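Mar 28, 2023

Right, a longish one tonight, so put the kettle on. I've finally got a place in the Flondach Half in May, having sat on the waiting list at number 263 for most of the winter and more or less given up on it.

For anyone who doesn't know it, Flondach is the hilly one. You go out along the canal, all very pleasant, and then the road tips up at Plonwood and stays tipped up for the best part of two miles. I walked most of it last time and I'm not ashamed (well, a bit).

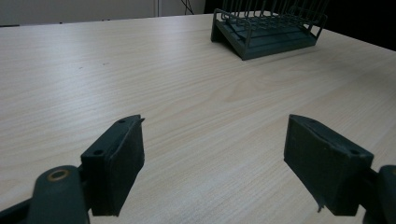
Plonwood Plodder replied that the climb has been moved to the second half this year, and that anyone going off quickly along the canal would be sorry for it by the church.

Oh dear, thank you, I hadn't seen the new route at all! I've been training for it the old way round, hills first while the legs are fresh, so Sunday-morning plans will need a rethink. More tired hills, I suppose. Lovely.

The club (Plunura Harriers, green vests, always late to the start) has 39 of us down to run, easily our biggest turnout for anything that isn't the Christmas handicap. We're sharing lifts, so do shout if you've a spare seat or need one.

My number came through this morning as well, 164, and I've already put it somewhere safe, so that's the last I'll see of it.

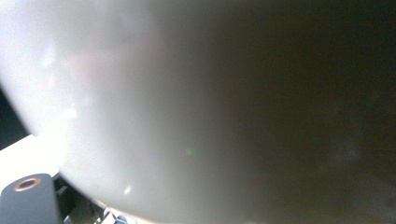 As for a target, I'd love to get under two hours, but I said that last year and the year before. My long runs have been steady and the knee is behaving. I'm going to start at the back, keep my breath for Plonwood and see how I feel at the top.

Oh, and the Wattanapong café by the finish is doing noodle soup for runners again. I've been thinking about that soup since last May.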